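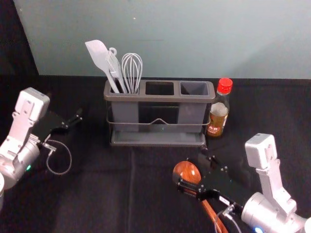 Photo: Horațiu Nistor

The two arms are bolted down now, and I spent most of December on the wooden spoon. The job is simple to say. The right arm picks the spoon up by the handle and stands it in the utensil holder. I logged 173 tries in the first batch, with the speed set to 30 percent.

Most of the bad ones came down to grip angle. The handle is round and the gripper pads are flat, so a small error at the pickup turns into a big one at the rim. I wrote a short script called Nunamari that checks the angle before the arm lifts.

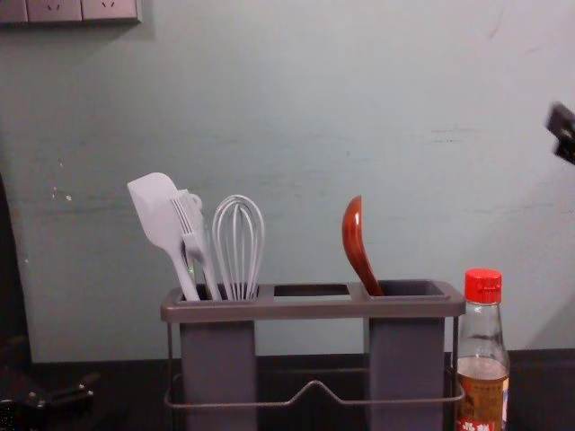 The script adds 12 lines to the main loop and I have not noticed any slowdown. I also raised the approach height by 20 millimeters, which keeps the fingers clear of the whisk on the way over.

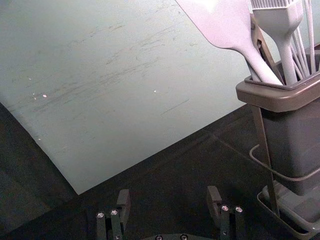

Wrist camera, Koivisto build. Photo by the author.

Next is the cutting board. It is wider than the gripper opens, so it has to be taken by an edge. I am printing longer fingertips for that and will post the files once they fit.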